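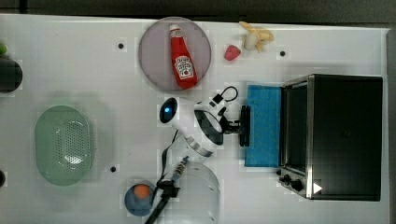 Vol. 7, No. 126

The Second Pair of Hands

At the Lerura test kitchen in Naston, the day used to end with 25 minutes of clearing. Bottles went back on plates or shelves, sponges went back to the sink, and whoever was junior did most of it. Since December, part of that job has belonged to a robot arm.

The arm works over a white table, with a camera mounted near its wrist and a black gripper for a hand. Its work is ordinary: a ketchup bottle, a blue sponge in front of an open toaster oven, a colander, fruit. The control software comes from Bamell, a small integrator that had previously handled only sealed cartons.

Loose kitchen goods are harder. A sponge compresses under the fingers, so the grip width measured before contact is wrong after it. A clear glass bowl gives the camera little to work with. An open oven door narrows the space in which the wrist can turn. Bamell keeps a separate grip setting for each item, and the kitchen staff maintain the list.

That last duty is the main change to the jobs. Gonzalo Paredes spent seven years as a kitchen porter and is now listed as cell operator. He lays out the table, starts the run and logs every failed pick with a cause code. The log holds 200 entries. The largest group concerns soft items, followed by glass.

"I walk less and I type more," Paredes says. "My back is better. My eyes are tired by four."

Pay was the harder subject. The operator grade carries a higher hourly rate, but evening overtime has shrunk with the clearing work, and two porters saw no net gain in their first month. Lerura has since added a fixed shift supplement. It has not said whether the supplement will continue after the trial.

Staff also asked for a rule on stopping the arm. Any worker may now do so without giving a reason, and stops are left out of individual reviews.

A second table is planned for the company's Kanaujia site, where the porters have asked to see the Naston log before it is installed.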